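Equipment planning for handheld gripper data collection

Equipment planning for handheld gripper data collection is the process of deciding what to buy, how much of it, and in what order, before a project begins recording manipulation tasks with grippers held in a person's hands. It covers the grippers and their cameras, spare parts, power, storage, the items to be handled, and the cost of getting access to the rooms where the work is done. It is normally treated as separate from planning for a fixed robot cell, where most of the money goes to the arm, its base and its guarding.

Background

Handheld grippers came into use as a cheaper way to record how people pick up, fold, place and sort objects. The operator holds one gripper in each hand and does the task directly. No arm has to be shipped, mounted or certified for the site, so a project can move from one address to another in a day. The saving on hardware is partly offset by higher spending on labor, travel and file handling, and early budgets often left these out.

Household work is the most common setting. Bedrooms, kitchens and laundry areas differ a great deal from one home to the next, and a project that wants variety has to pay for it in visits.

Main cost items

Grippers. A two-handed task needs a matched pair. Planners generally buy complete pairs and avoid mixing versions, because a change in finger length or opening width shows up in the recordings. A spare pair is usually kept for every few working pairs.

Fingertips and contact pads. These are consumables. Pads wear fastest on cloth work, where the operator pinches and drags the same material many times in an hour. They are ordered in bulk and changed on a schedule.

Cameras and cables. Each gripper carries its own camera. Cables fail more often than cameras do, mostly at the connector, and a full set of replacements is a small line in the budget that prevents lost days.

Storage. Recordings are copied to two drives before the operator leaves the site. Drive purchases should be set by the number of hours planned for the busiest week, and a weekly average will leave the crew short.

Task items. Clothing, towels, dishes and containers may be supplied by the project or borrowed from the household. Supplied items cost more but can be repeated at other sites. Borrowed items cost nothing and bring more variety.

Site fees. Households are paid per visit. The fee normally covers use of one or two rooms for a set period and any wear on furniture or bedding. 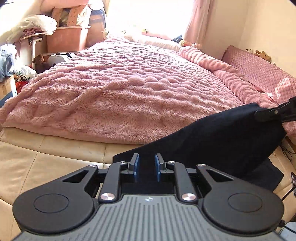 Two grippers at a length of black fabric on a bed
By Rochelle Ambrose and Cathal Flanagan
Section: Household sites

Site conditions and their effect on purchasing

Rooms in use by a family are rarely cleared before a visit, and most projects ask that they be left alone. Beds stand close to windows, bins and bags are stored alongside, and soft toys and bedding stay where they are. Three points follow for the buyer.

The first is light. A bright window facing the camera will wash out whatever is near it. Cameras with a wider exposure range cost more per unit, but the other choice is to limit visits to certain hours, which raises the cost of each recorded hour.

The second is contrast. Dark cloth handled by dark gripper jaws is harder to separate in a recording than the same cloth handled with colored fingertips. Blue contact pads on black fingertips are one arrangement in use. Colored pads usually add little to the order if they are specified at the start.

The third is cable length. On a bed or sofa, loose cable collects beside the work and can be pinched under fabric. Shorter leads and a body-worn recorder reduce this, at the price of more weight on the operator.

Sizing an order

The usual method works backward from the number of recorded hours required. In the Gakisley project, planned by Ita Ó Gríofa, the target was 275 hours of cloth handling across 21 homes. The first order was for 18 grippers, making nine pairs, with seven pairs in the field and two held back. Pads were replaced after every 30 hours of use. The project later reported that grippers had been bought in the right quantity and drives had not, and a second drive order was placed in August.

Leasing is offered by some suppliers, including Starnik. It suits short projects and pilots. Over a longer run the lease charges pass the purchase price, and leased units generally cannot be modified, so a buyer who expects to change fingertips should check the terms first.

Common budgeting errors

Gearóid Ó Súilleabháin's planning notes for Sulel list several errors that recur in first budgets. Operator training is entered as a single day when two are needed. Failed recordings are not allowed for. Customs and battery shipping charges are left off. Time spent reviewing and labeling files is placed under a different department and then disputed.

The notes also advise against buying the full quantity of grippers before the first homes have been visited, as the fingertip choice often changes after early sessions.

See also

Bimanual manipulation
Consumables planning
Deformable object handling
Total cost of ownership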